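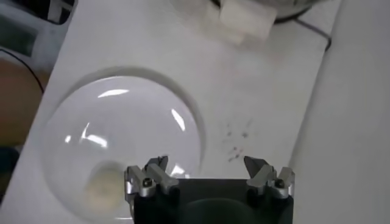
July, 7:40 am

Ginger pickle, second go. Last batch too sharp and the color went muddy by the end of the week. Want it milder, something the Prestau lunch people can put next to rice without it taking over.

Ginger 200 g after peeling, young stuff, skin rubs off with a spoon. Sliced across the grain on the Shibata slicer, setting 2. Setting 3 was what made the last lot chewy I think. A few thick ends went through, picked out the worst and kept them for tea.

Salt: 2 tsp, tossed, left half an hour. Squeezed hard. Got more liquid out than last time but didnt weigh it, should have.

Brine – rice vinegar, water, sugar, pinch of salt. Sugar down by a third from batch one. Brought up just till the sugar went clear, not boiled. Tasted flat on its own, left it alone. Brine always tastes wrong before the ginger is in it.

8:25. Blanched the slices one minute this time. Batch one was raw pack and the heat in it was silly. Drained, spread on a towel, into the jar while still warm. Brine over. Topped up with a spoon of plain vinegar as the top slices were poking out.

Turned faintly pink within the hour. The Nomau ginger never did that, stayed yellow whatever I tried. This is from the Dumilo stall, paid more for it, worth it for pickle. For curry paste I'd still buy the Nomau.

Turmeric idea: leave out. Tried a pinch in a spoonful of brine on the side and it's all you can taste.

Jar weighed 114 g over what the sheet says. Wrong jar, the heavy one with the clip lid. Fixed on the sheet.

2:10 pm. Tasted one slice. Heat is right, or near. Sweetness comes first, then vinegar, then ginger a bit late. Still a little stiff in the middle, should relax overnight. Smell good. Salt fine, maybe a touch under.

To do
– taste again tomorrow am, then every other day
– same thing with half the sugar swapped for jaggery, small jar. Will go brown, dont care, just want to know the taste
– mustard seed + green chili version, the one with lime in place of vinegar. No blanch for that one
– order more clip jars, the light ones
– slicer blade needs doing, it dragged on the last peice

Peelings are in the freezer, left door, for stock. Please don't toss them again.

Lime batch from last month: opened, rind still bitter, back on the sill for another two weeks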